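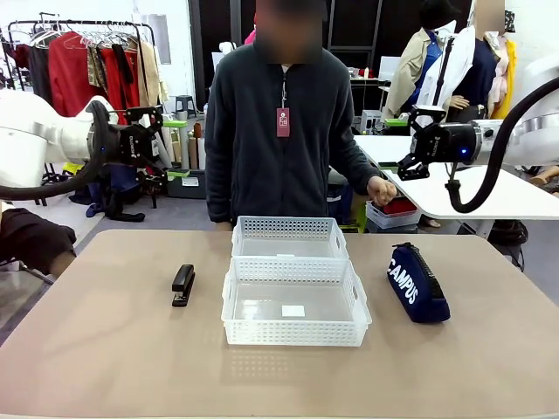 At the table, between two white robot arms.

Why Hair Curls, and What a Perm Does

Hair grows from small pockets in the skin called follicles. The part of the hair you can see is not alive, so a haircut does not hurt. The living part is at the bottom of the follicle, under the skin.

The shape of the follicle helps decide the shape of the hair. A round follicle usually makes straight hair. An oval or bent follicle usually makes wavy or curly hair.

What hair is made of
Hair is mostly a protein called keratin. Keratin is built from long chains that lie side by side. The chains are joined to each other by links called bonds. Two kinds matter here.

Hydrogen bonds are weak. Water breaks them, and they form again as the hair dries. If you braid wet hair and leave it until it is dry, the waves stay in. Wash it and they are gone.

Disulfide bonds are strong. Each one joins two sulfur atoms. Water does not break them, and neither does a brush.

How a perm works
"Perm" is short for "permanent wave." A hairdresser winds the hair onto rods. Small rods make tight curls and large rods make loose ones. A liquid called waving lotion goes on next. It breaks many of the disulfide bonds, and the chains can then slide into the curved shape of the rod.

The lotion is rinsed out. A second liquid, the neutralizer, makes new disulfide bonds in new places — these hold the curl after the rods come out.

The follicle has not changed. New hair grows in with its old shape, so after a few months the roots and the ends do not match.

Try it with string
Nestor Barredo, who teaches the June hair science class at Marquez, uses yarn and paper clips to show this. Lay two pieces of yarn side by side and join them with clips. Bend them around a jar. The clips pull. Take the clips off, bend the yarn again, and put the clips back on while it is bent. The yarn is the keratin and the clips are the bonds.

Perm liquids can burn skin and eyes. They are for trained adults only.

Words to know
Follicle: the pocket in the skin that a hair grows from.
Keratin: the protein in hair and nails.
Bond: a link that holds atoms or chains together.
Neutralizer: the liquid that sets a perm.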